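Milteo 목재 상판 관리 기록 모음

읽어 주세요 (README)
마지막 수정: 2022년 8월 5일

소개

Milteo는 나무로 된 상판을 쓰는 사람들이 직접 적은 관리 기록을 모은 한국어 텍스트 자료입니다. 부엌 조리대, 식탁, 작업대, 가게의 계산대 같은 것이 대상입니다. 언제 기름을 발랐는지, 어떤 사포를 썼는지, 얼룩이 생겼을 때 무엇을 했는지에 대한 짧은 글이 들어 있습니다. 원래는 Wendness 공방에서 손님에게 받은 수첩과 메모를 옮겨 적은 것이 시작이었습니다. 그 후 Clurklow 모임의 회원들이 자기 기록을 보내 주어서 지금의 모양이 되었습니다.

저는 한국어가 모국어가 아닙니다. 이 문서의 문장이 조금 딱딱할 수 있습니다. 뜻이 분명하지 않은 곳이 있으면 편하게 알려 주십시오. 기록 본문은 한국어가 모국어인 분들이 쓴 것이고, 저는 본문의 문장을 고치지 않았습니다.

왜 만들었는가

나무 상판의 관리 방법은 책에 많이 나와 있습니다. 그런데 책에 있는 말과 집에서 쓰는 말이 서로 다릅니다. 예를 들면 책에는 "도막"이라고 쓰여 있지만 기록에는 "겉에 있는 막", "코팅", "니스 같은 것"이라고 쓰여 있습니다. 같은 현상을 "떴다", "일어났다", "거칠어졌다"라고 다르게 부르기도 합니다. 저희는 이런 표현을 한곳에서 찾아볼 수 있게 하고 싶었습니다. 관리 안내문을 쓰는 사람, 용어집을 만드는 사람, 공방에서 손님과 상담하는 사람에게 도움이 되기를 바랍니다. 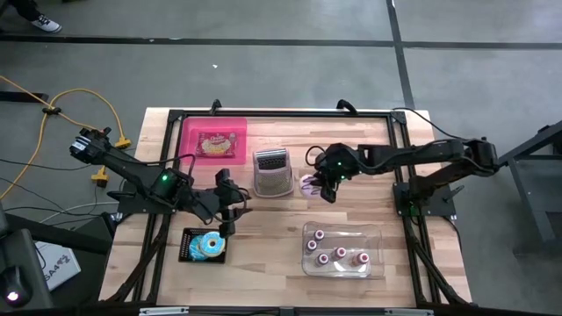
들어 있는 파일

압축을 풀면 파일이 두 개 있습니다. 하나는 기록 본문이고, 다른 하나는 용어 대조표입니다. 둘 다 UTF-8로 저장된 CSV 파일입니다. 엑셀에서 바로 열면 글자가 깨지는 경우가 있으므로, 데이터 가져오기 메뉴에서 인코딩을 선택해 주십시오. 줄바꿈이 있는 기록은 큰따옴표로 묶었습니다.

기록 본문의 항목

record_id: 기록의 고유한 번호입니다. 순서에는 뜻이 없습니다.
place_type: 상판이 놓인 곳의 종류입니다. 부엌, 식당, 작업실, 가게, 기타 가운데 하나가 들어갑니다.
wood_name: 쓴 사람이 적은 나무 이름입니다. "고무나무인 것 같다"처럼 적었으면 그대로 두었습니다. 모르면 비어 있습니다.
top_build: 상판의 구성입니다. 통판, 집성, 무늬목, 모름으로 나눕니다.
grain_tone: 색과 결에 대한 짧은 메모입니다.
finish: 마감재입니다. 제품 이름은 빼고 종류만 남겼습니다.
season: 작업한 계절입니다. 날짜는 개인의 생활이 드러날 수 있어서 계절로 바꾸었습니다.
work_note: 기록의 본문입니다.
trouble: 문제가 있었을 때만 적습니다. 물 자국, 탄 자국, 갈라짐, 휨, 끈적임 등이 있습니다.

용어 대조표의 항목

대조표는 항목이 네 개입니다. 생활 표현, 공방 표현, 짧은 설명, 그 표현이 나온 record_id입니다. 한 생활 표현에 공방 표현이 여러 개 연결될 수 있습니다. "끈적임"이 좋은 예입니다. 기름이 덜 닦인 경우와 아직 굳지 않은 경우, 그리고 부엌의 음식 기름이 쌓인 경우를 손님들은 모두 "끈적끈적하다"고 말합니다. 이것을 하나로 합치지 않고 줄을 나누어 적었습니다.

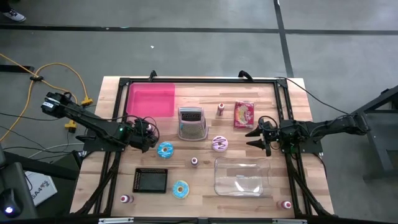
grain_tone 항목은 적는 방법을 정하는 데 시간이 많이 걸렸습니다. 처음에는 "밝음, 중간, 어두움"의 세 단계만 있었지만, 집성 상판에는 잘 맞지 않았습니다. 위의 사진에 있는 상판처럼 폭이 좁은 밝은색 나무 조각이 이어져 있고 그 사이에 더 진한 결이 줄처럼 보이는 경우, 한 사람은 "밝음"으로, 다른 사람은 "중간"으로 적었습니다. 그래서 지금은 바탕색을 먼저 쓰고, 결의 색을 그다음에 씁니다. 이런 상판이라면 "바탕 밝음, 결 진함"이 됩니다. 조각마다 색이 많이 다르면 "조각 차이 큼"을 뒤에 붙입니다. 나무 이름은 색만 보고 추측해서 적지 않습니다.

기록의 예

다음은 work_note에서 그대로 옮긴 것입니다.

"싱크대 옆쪽만 하얗게 돼서 그 부분만 사포질하고 오일 발랐는데 다른 데랑 색이 달라짐. 결국 전체를 다시 함."

"냄비 자국. 다리미로 해 보라고 해서 해 봤는데 조금 연해졌고 없어지진 않았다. 그냥 쓰기로."

"장마 때는 바르지 말 것. 작년에 발랐다가 사흘 지나도 손에 묻었음."

"식초 쓴 행주를 올려놓고 잤더니 쇠 나사 주변이 까매졌다. 엄마한테 혼남."

모으고 정리한 방법

종이로 받은 기록은 Sumaiya Samarakoon 씨와 Jomar Cabrera 씨가 나누어 입력하고, 서로의 것을 원본과 비교했습니다. 읽을 수 없는 글자는 네모 기호(□)로 남겼습니다. 맞춤법은 고치지 않았습니다. "오일"과 "오이루"처럼 표기가 다른 것도 그대로입니다. 검색할 때 불편하다는 의견이 있어서, 표기의 차이는 대조표에서 연결해 두었습니다.

용어의 판단은 Mitsuko Yokoyama 씨가 맡았습니다. 저와 의견이 다른 경우에는 대조표의 설명 끝에 "이견 있음"이라고 적었습니다. 특히 "왁스"라는 말은 아직 정리가 부족합니다. 어떤 사람은 굳은 왁스를, 어떤 사람은 오일과 왁스를 섞은 것을, 또 어떤 사람은 바닥용 광택제를 뜻하는 것으로 보입니다.

개인정보

이름, 주소, 전화번호, 가게 이름은 지웠습니다. 가족을 부르는 말은 남겼습니다. 자기 기록을 빼고 싶은 분은 record_id를 적어서 연락해 주십시오. 번호를 모르면 기록의 첫 문장만 알려 주셔도 찾을 수 있습니다. 삭제한 번호는 다시 쓰지 않습니다.

알아 두실 점

기록은 부엌 쪽에 많이 치우쳐 있습니다. 작업대와 가게의 기록은 적고, 야외 가구는 전혀 없습니다. 문제가 생긴 후에 쓰기 시작한 기록이 많으므로, 이 자료로 마감재의 수명이나 고장 비율을 계산하는 것은 권하지 않습니다. 또 본문에는 잘못된 방법도 들어 있습니다. 표백제와 다른 세제를 같이 썼다는 글도 있는데, 위험하므로 따라 하지 마십시오. 이런 기록은 trouble 항목에 "주의"라고 표시했습니다.

기름이 묻은 천은 스스로 열이 나서 불이 날 수 있습니다. 본문에는 천을 버린 방법이 거의 적혀 있지 않습니다. 이 자료를 이용해서 안내문을 만드시는 분은 이 내용을 따로 넣어 주시기 바랍니다.

사용 조건

연구와 교육, 안내문 작성에 자유롭게 쓸 수 있습니다. 본문을 인용할 때는 "Milteo 목재 상판 관리 기록 모음"이라고 적어 주십시오. 원본 전체를 다시 판매하는 것은 허락하지 않습니다. 대조표는 고쳐서 배포해도 됩니다. 고친 부분을 표시해 주시면 저희도 참고하겠습니다.

바뀐 내용

grain_tone을 바탕과 결로 나누었습니다.
중복된 기록 다섯 건을 지웠습니다. 같은 수첩을 두 번 입력한 것이었습니다.
Shigeru Nagano 씨의 지적으로 "집성"과 "합판"이 섞여 있던 줄을 고쳤습니다.
season에서 "환절기"라는 값을 없앴습니다. 봄인지 가을인지 알 수 없는 것은 비워 두었습니다.

다음 판은 9월에 올릴 예정입니다. Takeda 공방에서 받은 작업대 기록이 들어갑니다. 글씨가 연필이라 많이 흐려져서 입력이 늦어지고 있습니다.

관리: Genji Tamura
오탈자와 질문은 저장소의 이슈란에 남겨 주십시오. 한국어와 일본어로 답할 수 있습니다.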